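A Practice Table Is Worth Paying For

Opinion | Robots at Work
2 min read

Dedico rents a simulated workbench with two robot arms, a tray and a few small things to handle. I think it is a better first purchase than the arms themselves.
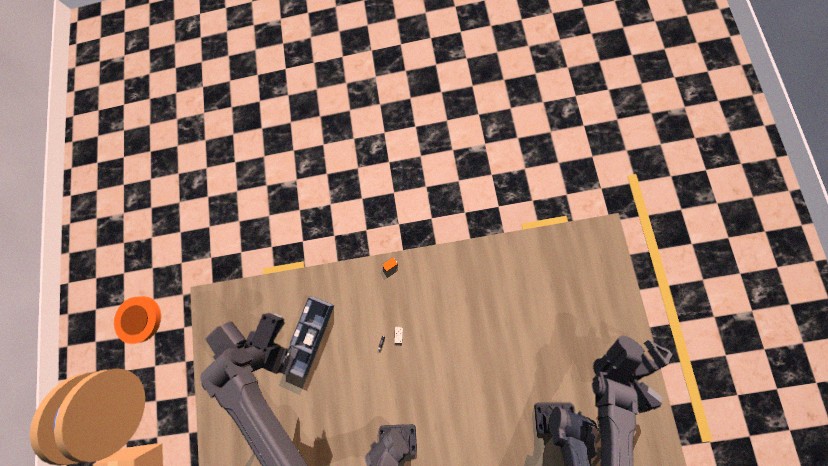 What the money buys

Small shops tend to buy hardware first and learn later. Cisodlow charges $100 a month, with a minimum of two months, for a similar service, and Dedico matches it. Kyriaki Kokkinos, who trains new staff at Tzavaras, gave her group 12 days on it in July. They came away with a short list of jobs worth trying — and a longer one to drop.

A simulator will not settle every question about grip. I would still rent one before signing for a real pair.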